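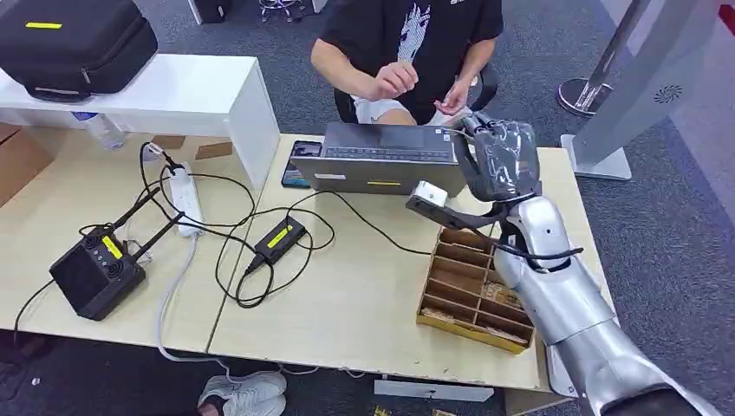

Bench one, with the right arm out over the sorting box.

Hi all,

Sorry for the slow answer, I wanted to get through another club night before I wrote back. Quoting Myrto's message first so people who joined the list recently can follow along.

> From: Myrto Psarras
> To: Kestdale Robotics list
> Subject: Sorting task, are we ready?
>
> Hello everyone,
>
> The entry form for the Tratine student meet has to go in during
> December and I need to know which task to tick. Last I heard we were
> torn between the sorting box and the handover. The sorting box is
> worth more points but it means picking small things out of narrow
> compartments, and in the spring we couldn't do that without
> knocking the whole box sideways.
>
> So: (1) how is the hand behaving, (2) is the tape on the left side
> a permanent thing, and (3) who is writing the two-page report? I can
> do the drawings if somebody else does the words.
>
> Also, please can whoever has the Birik manual bring it back.
>
> Myrto

OK, taking these in order, more or less.

(1) The hand is so much better than it was in the spring! We redid the approach path so that it comes in from the front right corner of the box and stops there before it goes anywhere near a compartment. It used to swing in over the laptop, which made everybody nervous (me most of all, it's my laptop). With the new path we did 15 runs in one evening and got 13 clean approaches. The other two stopped short and we had to send it home and start over, but nothing got knocked. 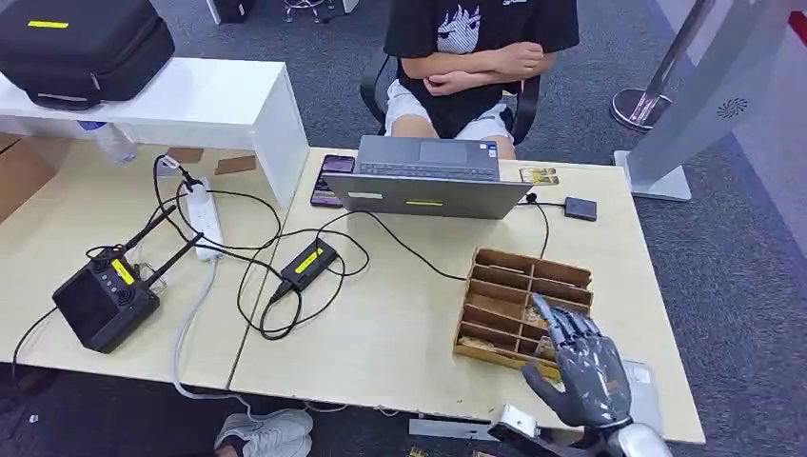 What we don't have yet is a reliable pick. Getting to the box is one thing, getting two fingers down between the dividers is another, and the thumb still wants to come in too early. Mahrous (our name for the control script, for the new people — long story, ask at the snack table) has a delay setting for the thumb and I've been nudging it up a bit at a time. I think we're close. If somebody with more patience than me wants to sit with it for a whole evening, please say so, you'd learn a lot and I'd get to do something else for once.

One more thing on this. The rules say the box can be cardboard or wood, any size of compartment, as long as it's the same box for all your scored runs. So let's pick one and stay with it. I'd go with the one that has the longer, narrower rows, but I know some of you feel strongly the other way, so fight it out here on the list.

(2) The tape. I'd love to say it's temporary, but it's been "temporary" since we first put it on, so let's be grown-ups and plan for it. The orange stuff is fine where it lies flat. The trouble is the loose end, which is just long enough for fingers to get hold of. 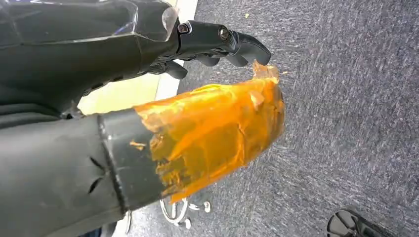

My suggestion is that we cut it all back, do one neat wrap, and tuck the end under. It'll take maybe half an hour with two people. I have most of a roll left at home and will bring it. Please don't add another layer on top in the meantime, we're already going to be peeling for ages. And if you do peel, pick the bits up off the carpet, they stick to shoes and then they end up all over the hallway.

(3) The report. I'll do the words if Myrto does the drawings, deal! I need four things from the rest of you: the run log, the list of what changed since spring, a paragraph from whoever worked on the approach path, and a decent title. "Sorting Robot" was our title last year and I think we can do better. Rough notes are fine, I'll clean them up.

The Birik manual is with me. Sorry, Myrto. It's in my bag and it'll be back on the shelf next time.

Other bits while I'm here. Doors are at 7 as usual. We need to do something about the cables on the left desk before the meet, because the judges do mark you down for a messy bench and ours is pretty messy. If anyone has cable ties or those stick-on clips, bring a handful. Somebody should also time how long it takes us to pack everything up and set it out again, we only get a short slot for that at the meet and last year we were still plugging things in when they called us.

So my vote is tick the sorting box. If the pick still isn't working a week before, we ask to switch to the handover and take the lower points.

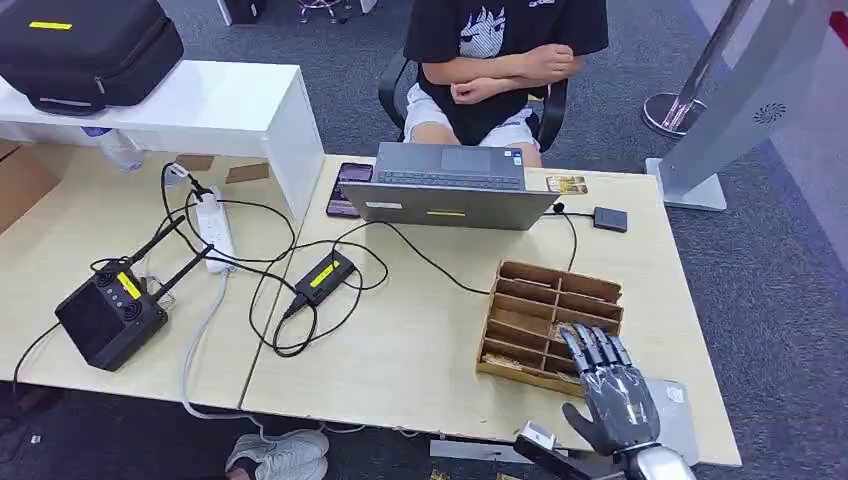
Fingertips at the front right corner of the tray.

Let me know what you think, and reply to the list please so everyone sees it — a couple of you keep replying just to me.

See you at the bench!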